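The Week the Jaws Wouldn't Let Go

25th November

I promised my sister I'd write something when the microwave job was over, and since she keeps asking, well, it's not over. But I have a cup of tea and a quiet evening, so let me tell you about the trouble we had with the hand-held grippers, which has eaten most of my month and a fair bit of my good temper.
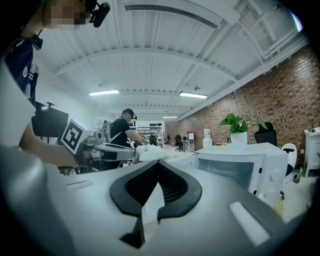
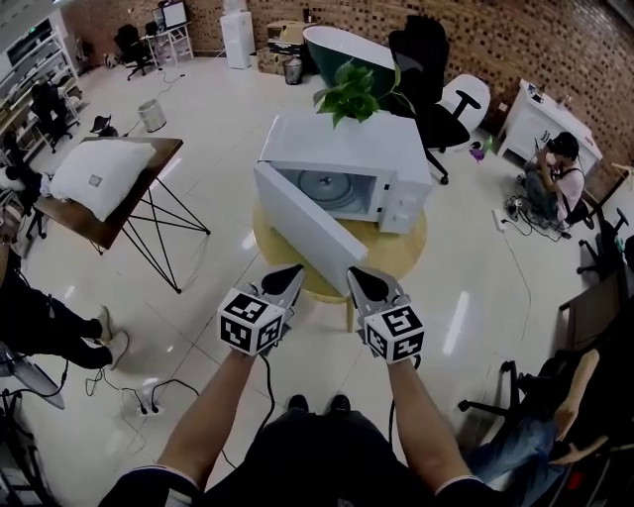

The gripper jaws up close in the first one, and the microwave with its door open in the second. Yes, the plant lives up there.

So. The job sounds like nothing at all. You hold a gripper in each hand, you open the microwave, you put something in or take something out, you shut the door, and you do it again. We wanted 350 good runs by the end of the week. I was very cheerful about this on Monday morning and had even told Iason Tsoukalas we might finish early (he wrote it on the whiteboard, the rat, and it's still there).

What went wrong was the right-hand gripper. I'd squeeze the trigger, the jaws would close on the edge of the door just fine, and then every so often I'd let go and they'd stay shut. I was already stepping back by then, so the whole oven came with me. It slid a good way before I stopped, and I got my other arm around it and stood there hugging a microwave with my heart going like mad. No harm done, not even a lost leaf! But it's a heavy thing to have coming at your shins, and I didn't like it one bit.

My first idea was the return spring, and I was wrong. I swapped it and felt terribly clever for an afternoon, and then the jaws stuck again on the 8th run. Then I blamed the cable, then the firmware, then (I'm sorry, Iason) the last person to use it. We'd logged 300 runs before I thought to take the housing off and look properly at the trigger link. There's a little pin in there from Tresivitz, and it had worn a groove on one side, so if you squeezed at a slant it hopped over and wedged itself. I squeeze at a slant. I always have, ever since I broke my thumb in June.

We wrote to Dimitriou, who look after the Zorard grippers for us, and they were very kind about it and are sending new pins for the whole set. Until those come, the right-hand one is in a drawer with tape across it. We also have a new rule that you open the jaws and wait a beat before you move your feet. It slows everything down and I've grown rather fond of it.

I still have to go back through the runs and mark the bad ones, so that's my weekend sorted. Tostiswood want their numbers next week too. More when the pins arrive.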